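### 4.2 Floor dust and the sweeping diary

Of the 2,126 diary entries we gathered in Irkstead and Dusport, more than 26 dealt with nothing but the kitchen floor, and we grew rather fond of them. People wrote kindly and at length about crumbs, grit from the garden path and the hair of much-loved dogs. 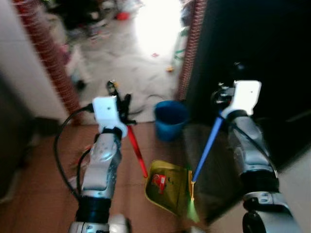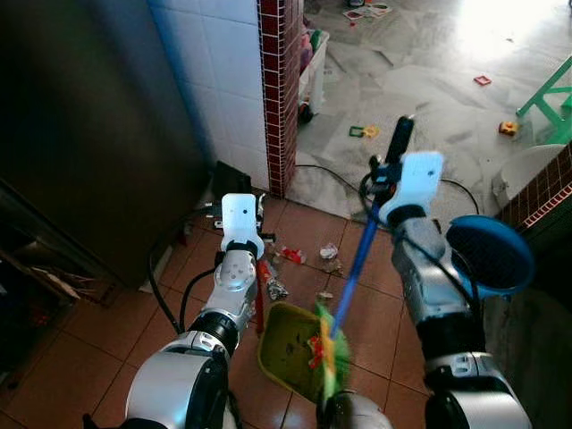
**Figure 4.** Sweeping up; a dustpan and a red handle are in use in both pictures.

Households in Dusport, where the lanes are sandy, swept before breakfast and again at dusk — a habit many had picked up from their grandparents. In Irkstead one good sweep on a Wednesday was thought plenty. We return to the matter of doormats, which divided the two towns quite warmly, in the next section.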